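Kumeck cell, pre-run check, 2024-03-03

E-stop: OK. Pressed it twice, because I'm like that.
Speed limit in the Trotus planner: OK, 300 mm/s.
Watchdog timeout: OK, 34 ms.

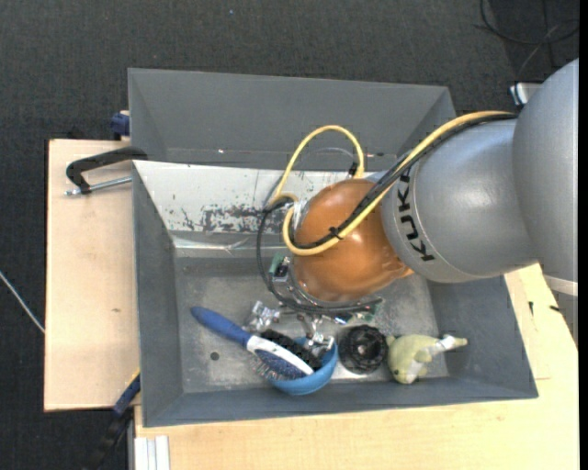

Collision model: needs work! The planner still thinks the wrist is bare, so the loop of dark cable hanging on the left isn't in there at all. I'd add a fat capsule and replan.
Grasp scoring: OK with a comment. Brush lying across the bowl came back as one blob, so I lowered the merge threshold.
Logs: OK, build 3038.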